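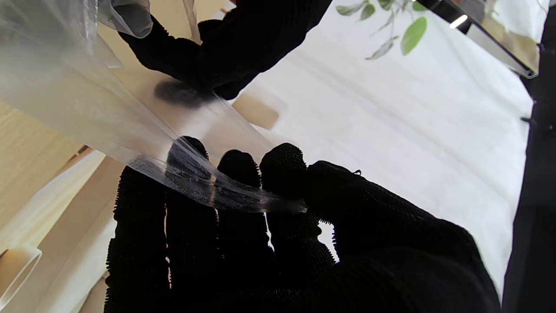
Two gloved hands on one piece of clear film. Wrist view.

Search products, docs, downloads
Go

Talavera by Nirnora
Grasp and motion planning for thin, clear, badly behaved material

Most planning software likes a box. A box has corners, it stays where you left it, and a depth camera can find it without having an opinion. Talavera is for the other stuff: clear film, bags, liners, sleeves, shrink wrap, and the crumpled strip of plastic that has three shapes before lunch. If your parts are all boxes, you can save some money and stop reading now.

Talavera sits between your cameras and your arm controller. It takes wrist and overhead video, works out where the film probably is, and plans motion for one or two multi-finger hands. The word "probably" appears a lot in our documentation. We would like you to get used to it early.

What it does

Film perception. Clear plastic gives a depth sensor very little to go on, so Talavera doesn't lean on depth for it. It reads creases, glints and the haze that folds put over whatever is behind them, and builds a sheet estimate with a confidence value for every patch. Where the film is flat, clean and facing the camera, confidence drops. Anyone who has walked into a patio door will understand.

Pinch planning. The planner looks for gathered material first, where fingertips have something to close on. If there isn't any, it can plan a short drag to make some. You set the maximum drag length and whether it may use the table edge.

Two-hand tension. With 2 hands on the same piece, Talavera plans both wrists as a single problem and keeps the sheet between a slack limit and a stretch limit. Both limits are yours to set. The defaults are timid, and the film in the demo reel looks bored as a result.

Glove profiles. Knit gloves change fingertip size, friction and the outline the camera sees, and fuzzy ones blur that outline further. Each profile holds an offset, a friction range and an edge mask. Smooth nitrile and dark knit are included, and you can record your own in the calibration tool. Please do this again when you change gloves, including when you change to "the same gloves" from a different supplier.

Background handling. Curtains, wood grain and houseplants seen through wrinkled plastic are all eager to be mistaken for part of the sheet. Capture a clean background once per station and Talavera will subtract what it can. Move the plant and you capture it again.

Zestetti, the replay viewer

Every license includes Zestetti. It plays back a run with the wrist video, the sheet estimate and the planned fingertip paths on one timeline, so you can scrub to the moment the plan and the plastic stopped agreeing. Runs export as plain folders with readable file names. We tried a clever format in version 1 and received feedback.

Technical summary

Planner update rate: 30 Hz
Hands supported: 2
Camera inputs: one per wrist, plus one overhead (optional, recommended, sulks without it)
Control modes: position, velocity, impedance
Programming: Python and C++, plus a node editor for people who enjoy drawing lines
Operating system: Linux
Logging: on by default, local disk only
Internet connection: needed for activation, then never again

What it does not do

It won't tie knots. It won't find the end of a new roll of tape, and we have stopped taking bets on when it will. It doesn't replace your safety controller and has no safety rating of its own, so speed limits and stop circuits stay where they are. Full-size pallet wrap is outside the supported range.

Black film on a black table is technically supported. Use another table.

Getting it running

Install the package, connect the cameras, and run the station check. The check asks the arms to move slowly through their workspace and tells you which camera you plugged in backward. After that, record a glove profile and a background, then try the sample task, a two-hand hold on a sheet of ordinary kitchen film. Buy the cheap kind. It wrinkles more, and the planner likes wrinkles.

Arm drivers come separately through the Altareck bridge, which is included in the download but installed on its own. Check that the bridge and planner versions match before you write to support. That is the first thing support will ask, and also the second.

Ordering

Part number: TAL-915
License: per station, perpetual, with a year of updates
Trial: full features, a small watermark in Zestetti, no phone calls from sales unless you ask for one

The next release is planned for October and adds a tear detector. It currently reports tears with great enthusiasm, including in film that has none, and it will ship switched off.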